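About the Florbridge workshop

Florbridge is a shared workshop with 36 members and one long-running project, a home-built sorting machine called Jikska. If you have come here expecting a robot that tidies your house, we should say early on that we don't believe in those either.

Rhiannon Yorath started the build in May on her kitchen table, after watching one too many videos of machines folding towels very slowly. Her question was a dull one: could something made at home, for under 400 pounds, put small office supplies back in the right section of a tray? The spending so far stands at 1,411 pounds, and the answer is still "sometimes".
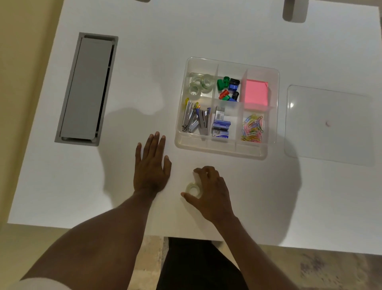

Tape, clips and sticky notes in the six-section tray, sorted by type.

We do the job by hand first and only then argue about what the machine should copy. Clear tape on a white table is a miserable thing to detect. Paper clips tangle. Mabli Parry, who writes most of the control code, wanted to leave the clips out altogether and may yet get her way — the vote was close.

Jikska is on its fourth set of fingers. The first three worked well on the bench and badly everywhere else, so we no longer announce a new version until it has done a full evening without help. The current one hasn't.

We don't sell anything and we don't do demonstrations for firms. Members pay a monthly fee towards rent and tools. Visitors are welcome from 7 pm on open evenings, and you can bring your own half-finished build. Expect to be asked what it's for.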